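About us

Skundau Grippers looks after hand-held grippers for people who would sooner be using them. We set them up, we mend them, and we try not to sigh when one arrives in a carrier bag.

The workshop is in Sestamham, above a shop that sells blinds. It has 2 benches, one good lamp and a kettle that predates the firm. Our spares live in Storkthorpe, for reasons of rent.

Most repairs are dull, and we like them that way. A finger pad wears smooth, a jaw works loose, or a screw has been tightened by somebody with strong opinions. We change pads as a pair, check that both jaws open to the same width, and then run the Menon routine, our own bench test: 36 slow closes, then 10 with something slippery. It was named after the street where we first got it wrong.

We also do home set-ups. You lay out the things you really mean to pick up, crinkly packets included, and we adjust the jaws to suit. Tidying beforehand is optional. The last job in our book before the December break is number 423, and it is a pad change. 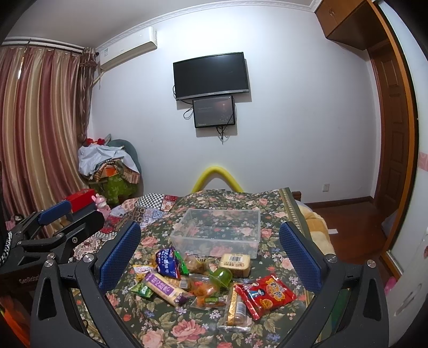
How often should the finger pads be changed?
When the texture has gone flat under your thumb. Wipe them with a damp cloth in the meantime, and keep hand cream well away from them.

Repairs are taken in at the Sestamham door. Please ring the bell twice, as the first ring generally gets the blinds people.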